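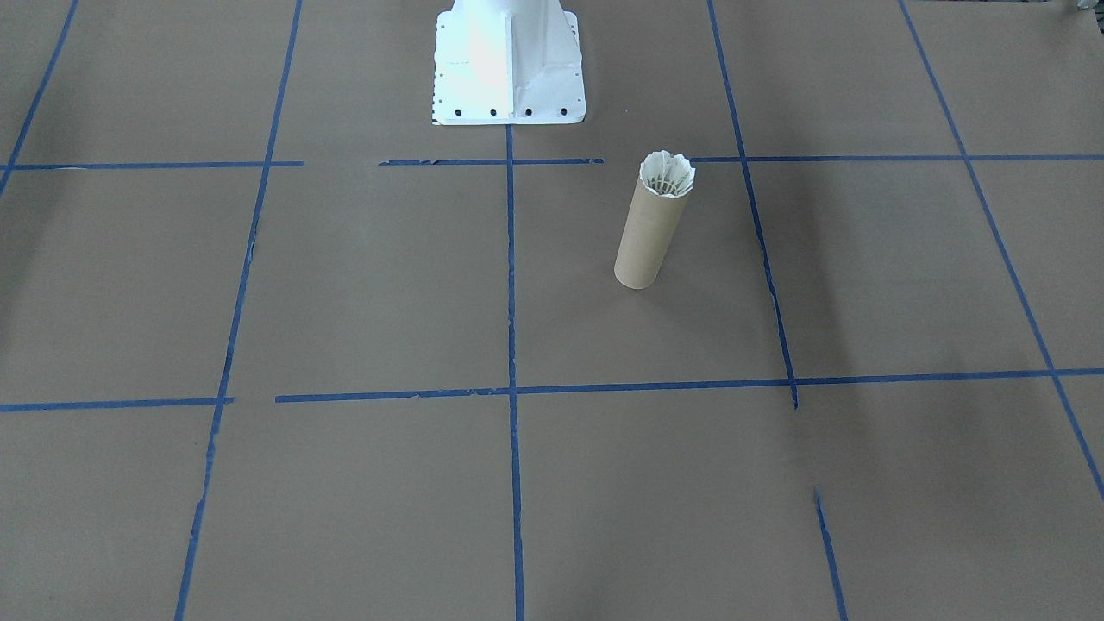
Recaler un bras qui dépose à côté de la case

Mis à jour le 3/2/18

Le symptôme est toujours le même : le bras prend le volant correctement, puis le lâche à cheval sur le ruban, ou dans la case voisine. Sur notre poste Pledano, l'écart atteignait 5 cm en bout de course, sans aucun message d'erreur. La procédure vaut aussi pour les contrôleurs Jindik.

1. Appuyez sur l'arrêt d'urgence avant de passer la main au-dessus du quadrillage. Une pause logicielle ne suffit pas.

2. Contrôlez le serrage des vis de la bride. Si l'une d'elles tourne, resserrez-la et refaites un essai avant de toucher aux réglages.

3. Regardez l'état du ruban. Un bout déchiré ou une interruption dans la ligne peut fausser la détection des bords. Recollez ce qui manque.

4. Réarmez, limitez la vitesse à 200 mm/s et amenez la caméra du poignet au-dessus d'un croisement de rubans bien net.
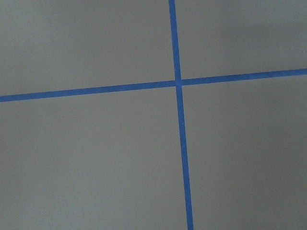 Quaye signale qu'avec la version 279 du contrôleur, le recalage est perdu à chaque coupure de courant : il faut l'enregistrer 2 fois, dans le profil puis dans la configuration de démarrage.

5. Lancez le recalage et notez l'écart affiché. S'il dépasse 2 mm, recommencez sur un autre croisement.

6. Testez avec un tube vide, toujours à vitesse réduite. Si le bras dévie encore, laissez-le hors tension et ouvrez un ticket chez Nodham avec le journal du dernier cycle.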